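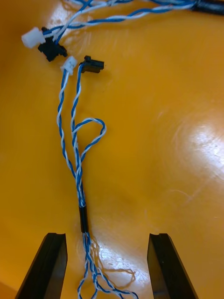 *Blue and white twisted wire on the orange table.*

Friday, January 30, 2026

What a day for the post! The proof copy of the touch-and-feel book came from Kawaguchi just before lunch, in a box far too big for it, and I had it open on the stairs with my coat still on. Thirteen months of emails and there it was, square and fat and smelling of new board. I've read it nine times already, twice out loud to nobody but the radiator.

The otter is wonderful. I was so worried about the otter. On the last dummy his tummy was a sort of thin felt that felt like the inside of a cheap slipper, and Haruna said leave it with her, and she has found a short brown plush with a nap that goes dark when you stroke it one way and pale when you stroke it back. I can't stop doing it. The lily pad is good too (slightly rubbery, a bit of a squeak). The snail shell is still too smooth for my liking, and I shall say so, but kindly.

Rang Kanako Ishida straight away and we both talked at once for most of an hour. She has painted the sky again on the night page — the third time! — and it's so much better, a big loose green-blue with the brush marks left in. She was fretting over the flaps. The one over the frog's door opens downwards and she thinks small hands will want to pull it sideways and have it off in a week. I think she's right. I've put a sticky note on it for Haruna Aoki, next to the one about the snail, next to the one about the comma on the heron page which I have now taken out and put back so often that I've lost all feeling about it.

The first printing is to be 600, with 200 of those going into the gift box with the little otter toy. I haven't seen the toy yet. Zakden are making it and the sample is promised for February. I did ask whether his scarf could be sewn on instead of tied, and they said yes without any fuss, so I'm feeling very warm towards Zakden this evening.

Took the proof round to next door after tea and tried it on Gilto. He's called that in the whole family now, even by his gran, and he is one and a bit and a hard judge. He went past the otter altogether. He went past the lily pad. He opened the frog's door (downwards!), shut it, opened it, shut it, and then ate the corner of the heron. The corner held up beautifully. When I turned to the mirror page he shouted at himself and then laughed so hard he sat down. I walked home grinning like a fool.

Still no title anyone loves. "Lorkia by the River" is the one on the cover and I've grown fond of it, though Kanako wants just "Lorkia" in big fat letters and I can see it on a shelf that way. Must decide by Monday. Also must write the bit for the back, 77 words at most, and so far I have four, and one of them is "otter".

Bath now, and then one more read.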